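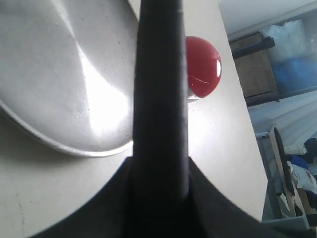 Dark gray on a cream-white table.

May
By Somkiat Onsri

Quick one before work. Signed up for the Vondutari lake swim. 3,000 meters, one loop, my first open water race since college. Paid the fee last night at 11 pm so no backing out.

Training so far: okay. Mostly the pool at Stivia, the early slot, five lanes for lap swimmers and the rest roped off for the kids' club. The club kids are terrifying. They do their warmup faster than I do anything. One of them lapped me on kick and said sorry.

This morning was the first time I did the whole distance without stopping. Watch says 3,020, so either I miscounted a turn or the watch did. Going with the watch. Shoulders fine until the last third, then the left one started its thing again, that dull ache at the front. Coach at Ambrosio (where I swam masters for a couple of years before the move) used to yell at me for crossing over on that side. Still crossing over. Can feel my hand land right in front of my nose when I get tired.

Main set if anyone wants it. Easy 400, some drills, then long repeats with short rest, holding the same pace on every one. I did not hold the same pace. First one way too fast, like always. Felt like a hero, paid for it. Then pull buoy for a bit becuase my legs were done.

What I'm worried about, in order:

Sighting. There's no black line in a lake. Tried lifting my eyes every few strokes in the pool yesterday and my hips sank like a bag of wet sand. Practiced looking at the clock at the far end. Got a mouthful of water and no idea of the time.

The start. Everyone goes in together, my age group and the one above. I turned 39 in the winter so I'm one of the older ones in mine. Plan is to start wide and let the fast people go hit each other.

Cold. I don't own a wetsuit. Borrowed one from my brother in law and it's short in the arms, plus getting it over my heels took longer than the swim did. Might rent. Might just suffer, the rules say they're optional above a certain temperature and the lake is usually right on the line.

Goggles too. My old Plurkas leak on the right, I've had them forever and the strap is more knot than strap. Bought the same ones again, just tinted. Wore them this morning indoors at 5:40 and couldn't see the wall. Hit it with my head. Not hard.

Food is another thing. I swim on an empty stomach and it's fine for an hour, but the race goes off mid morning and I can't go that long on coffee. Half a bagel two hours before? Banana? If you've done this one before tell me what you eat, and also where you park, the map on the race site is useless.

Next week is two pool days and one in the lake if I can talk somebody into coming with me in a kayak. Not going out alone. Then an easier week, then the race.

Ok late for the bus. Hair still wet. Will post the splits tonight if the watch ever syncs, it's been stuck on the same screen since I got out of the shower adn I have to go.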